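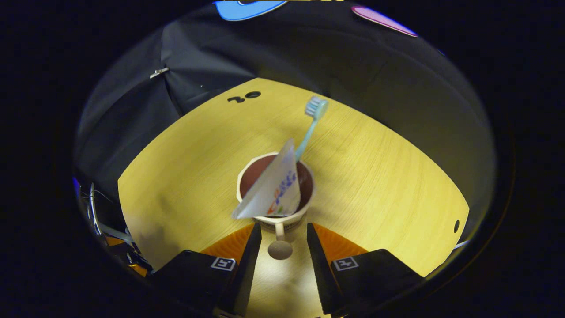
Skotetton

Skotetton is a mobile puzzle game for one or two players, designed by Danang Sembiring and published by Husley. Players rotate and drop tiles onto a hexagonal board to form closed loops. The game is free to download and is supported by advertising, with a single purchase that removes the ads.

Gameplay

Each round begins with an empty board and a queue of tiles. Every tile carries one, two or three line segments that run from edge to edge. The player sees the current tile and the next one in the queue. A tile may be rotated any number of times before it is placed, but it cannot be moved afterward.

When a line closes on itself, all tiles in the loop are cleared and points are awarded according to its length. Short loops of three tiles score the least. A loop that encloses other tiles clears those as well, though enclosed tiles are worth half. The round ends when no open cell remains.

The main mode contains 247 levels divided into 17 sets. Each level sets a target score and a limit on the number of tiles. Sets are unlocked in order, and a set is complete when all of its targets have been met. An endless mode without targets opens after the second set.

In the two-player mode, both players share one board and take alternate turns of 40 seconds each. A player who runs out of time forfeits the turn, and the tile passes to the opponent.

Development

Sembiring wrote the first version as a browser game under the working title Malton. It used a square grid, which made loops too easy to close, and the hexagonal board was adopted during testing. The mobile version was built on Haque, an in-house engine that Husley had used for its earlier card games.

Release

The game was released on 28 Jan 2021 for phones and tablets. Version 2, issued the following June, added the two-player mode, a color-blind palette and the option to undo one placement per level. Saved progress from the first version carries over, but endless mode scores were reset owing to a change in the scoring of enclosed tiles.

Reception

Player reviews were mostly favorable toward the level design and the simple controls. Complaints centered on the frequency of full-screen ads between levels and on the sharp rise in difficulty in the later sets.

See also

Tile-matching video game
Connection game
Hex map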